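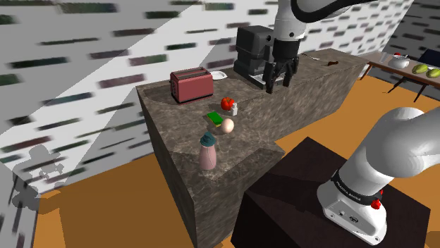 Karndale opens its simulation work to visitors in Hosbridge

HOSBRIDGE, 6/1/26 – Karndale will hold an open day at its Hosbridge office, with live demonstrations of robot arm control in a simulated kitchen. Visitors will be able to watch the software run, start tasks from a keyboard and put questions to the engineers.

The demonstrations use Alel, the company's in-house program for building and running virtual test rooms. Each session begins with a task typed in plain words. The control software then plans a path for the arm and sends joint commands to the simulator. A second screen shows the view from a camera near the gripper, which the software uses for close work. 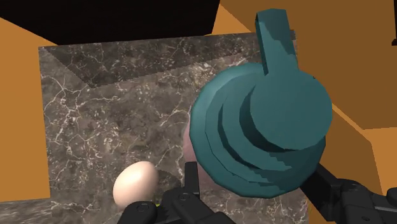
Gripper view from the Alel kitchen, with an egg on the marble countertop.

There will be four sessions during the day, each limited to 21 visitors. Nazmiye Yüksel, who leads the control group, will run the first two. Christos Rallis will run the others and will cover how object weight and surface friction are set.

"Small objects are a useful test of finger placement," said Yüksel. "We will show failed grasps as well as good ones. The logs from both will be on screen."

The program also includes a short talk by Fotini Andreadis on camera placement, and a session for teachers on using simulation in class – no programming background is needed. Material from a joint study with Arboleda, completed in March, will be on display in Room 305.

Entry is free, but places must be booked in advance. Bookings for school groups should name one adult contact.

Press contact: Nadhirah Ong, Karndale, Hosbridge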